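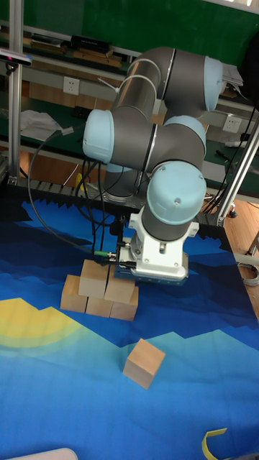

October, workshop notes, back table

Block sets for Cuvside. Batch 2 cubes out of the tumbler this morning, 16 put aside for handling, rest boxed. Edges are better than last batch, still a hair sharp on the end grain. Aurelio Ocampo wants them softer, I say leave it, if you round them too much the upper row wanders.

Finish: none. Settled, I hope. Tried the Fragkou wax on offcuts and it looks nice but two waxed faces slide on each other, no good for stacking. Bare wood grips. Will tell Zillonon no wax, they'll ask again anyway.

Pyramid of six (three, two, one) is the card we keep argueing about. Three in the bottom row, two over the joints, fine. Top one is fussy. Gaps in the bottom row have to be small or the second row sits crooked and then forget it. Maybe the card should say push the row together first. Maybe smaller words on the card generally. 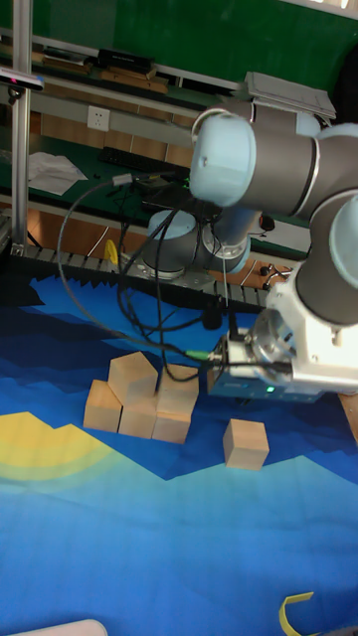

Grain direction next. Was going to mark end grain with a pencil dot and see if it makes any difference to how they sit, end grain on end grain vs. face on face. Not done yet, pencil went missing. The plain two-high is the easy one, square on square, a kid gets that right away. What I want on the trouble card is the other kind, one cube sat at an angle on top and leaning toward its neighbor. Good picture of a bad stack. Draw it from the side, with an arrow maybe.

Mat: like the blues, pale wood shows up well on it. Sun could be smaller. Drevimbridge quoted on 2,000 mats, price ok, delivery 28 days from proof – too slow unless the proof goes this week. Ask if they can split the order.

To do
– sand test, 2 grits, offcuts only
– weigh a boxed set
– redraw pyramid card, A.O. to check
– reply to Drevimbridge re proof and seperate deliveries
– new pencils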